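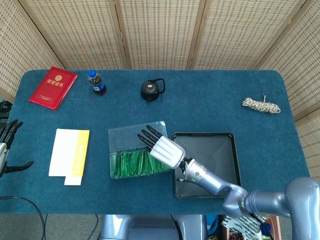
Big news out of Adedberg! The judge has thrown out the trespass charges against all 16 growers picked up at the Fuvix pump station in April. I read the ruling twice over lunch and wow, she takes the police report apart line by line. It had as many little holes in it as that woven screen behind the blue table, and she found every one.

Caoimhe Mac Carthaigh argued it for the Ó Dubhghaill office and she was terrific. Her main point: the road to the pumps is a public right of way, so walking up it with a banner isn't trespassing. The judge agreed before the afternoon break!

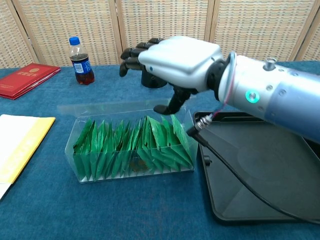 Can the prosecutor still appeal?
There are 16 days left to file, and so far the court clerk has nothing on record.

Jarmila Paulík spent two nights in a cell over this. She came down the courthouse steps to 300 people singing (badly, wonderfully) and went straight into talking about the water permits. What a woman.

The permit case is separate and still very much alive. The petition to reopen the Amer valley hearings is past 3,000 names, and the growers want it on the county clerk's desk before irrigation season. If you live in the valley, please read it and sign!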